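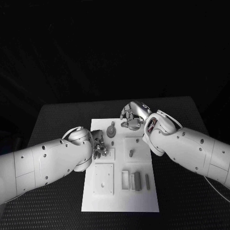 The Pirkell Institute in Flandstead will open a new tissue pathology unit in April, with space to store and study 600 donated brain samples. The unit will focus on nerve damage that follows long-term diabetes, a subject the institute has worked on with the hospital in Jirilstead for 9 years. Much of the daily work is slow and done by hand. Samples are cut, stained, mounted and read under the microscope, and each step is logged before the next one starts. The new unit will open with a staff of technicians and two slide scanners.

Funding comes from the Malik Foundation, which has agreed to cover running costs through 2034. The institute will pay for the building work itself – mainly new ventilation and a cold room on the lower floor.

The first study will compare tissue from the spinal cord and the small nerves of the foot. Researchers want to know which of the two shows changes first, and whether those changes match the symptoms recorded in patient charts. Samples will be coded so that the people reading the slides do not know which group they came from.

The unit will also take 30 trainees a year from the Jirilstead hospital's residency and technician programs. Each will spend one month in the lab. Applications for the first group go through the hospital's education office, and departments outside pathology may also put forward candidates.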